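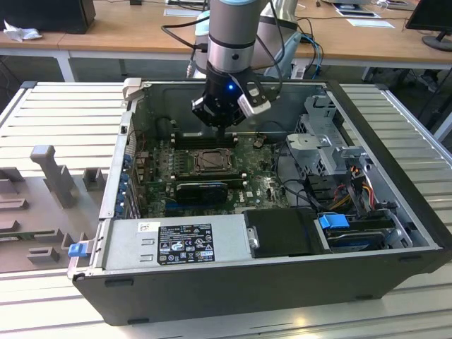
Page 59

Chapter 2
Community Sentences and the Role of the Supervising Officer

2.1 Introduction

A court that convicts an adult of a less serious offence has several choices before it. It may discharge the offender, impose a fine, pass a community sentence or send the offender to prison. The previous chapter dealt with discharges and fines. The present chapter considers the community sentence, under which the offender remains at liberty but must meet certain requirements set by the court.

These requirements vary widely. An offender may be ordered to carry out unpaid work, to attend a course, to stay at home during set hours or to accept treatment for dependence on alcohol or drugs. The court may combine two or more of them, provided that the overall burden is in proportion to the offence.

2.2 Aims of the sentence

Writers have long disagreed about what a community sentence is for. Dewulf treats it chiefly as a punishment, served in public view and measured in hours. Dierckx gives greater weight to the prospect of change, and argues that an order which leaves the offender's housing, debts and daily habits untouched has little to offer the court or the victim. Most sentencing practice falls somewhere between these positions - and the wording of an individual order will often show which of them the court had in mind.
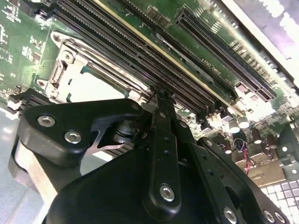 Unpaid work is the requirement most familiar to the public. Placements are usually arranged with councils, charities and local workshops, and the tasks range from clearing footpaths to repairing goods for resale. Some call for care as well as effort: on a computer's motherboard, for instance, the memory slots lie close to the processor socket, and a person working on one must be properly shown what to do. The supervising officer should therefore consider the skills of the offender before a placement is confirmed.

2.3 The Pirkcombe order

The case of Ó Conaill, discussed throughout this chapter, concerned an order made at Pirkcombe for repeated theft from shops. The court imposed unpaid work together with a treatment requirement, to be completed within 12 months. The offender attended the first appointments but missed two later ones, and the officer was obliged to decide whether the reasons given were acceptable. 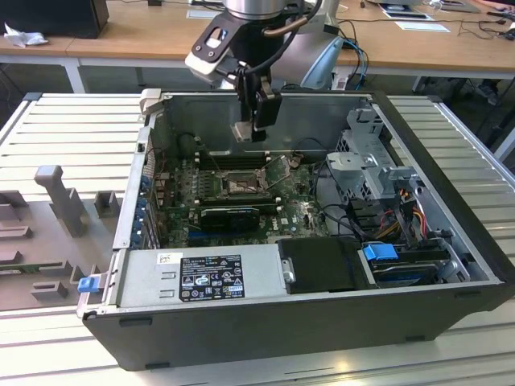 That decision was not a formality. A finding that the absences were unreasonable would have led to a warning and, on any further failure, to a return to court. The officer accepted the first explanation and rejected the second, recording the grounds for each. Section 2.4 sets out the rules on warnings, and section 2.5 the powers of the court once a breach has been proved.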